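Teach It Slowly
Opinion
By Karlijn Dewulf

Most labs that teach robots by remote control brag about how many runs they have. I would like them to say who did the runs, and how.

I spent October at the controls of a two-armed setup at Rastislow. My count was 730 runs. The first 36 I would throw out. I was rushing, and I grabbed at things the way I do in my own kitchen. A robot that learns from those learns my bad habits.

Stijn Nijs, who trained me, made me redo 47 of them with a pause before each grip. I thought it was a waste of an afternoon. I now think the pause matters more than the count. It gives the operator time to look at the wrist camera and fix a bad angle before the fingers close.

Managers don't like this. Slow runs cost money, and a big number looks good in a report. But the person at the controls is the teacher, and we should pay and train that person like one.
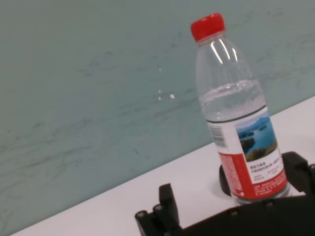
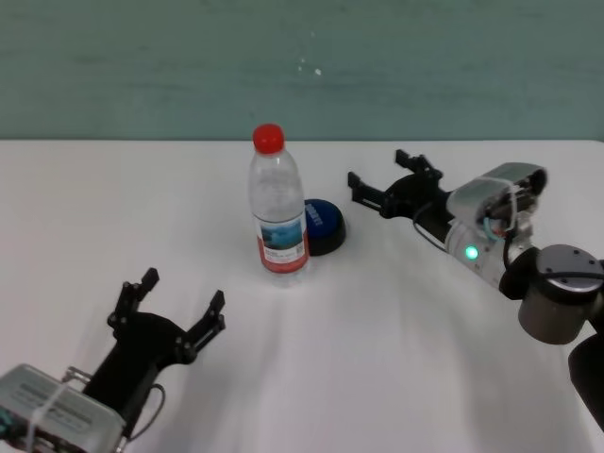
The red-capped bottle, from the wrist and from higher up.

Issue 17

A bottle is a dull thing to practice on. I would still start every new operator with one, and keep them there for a week.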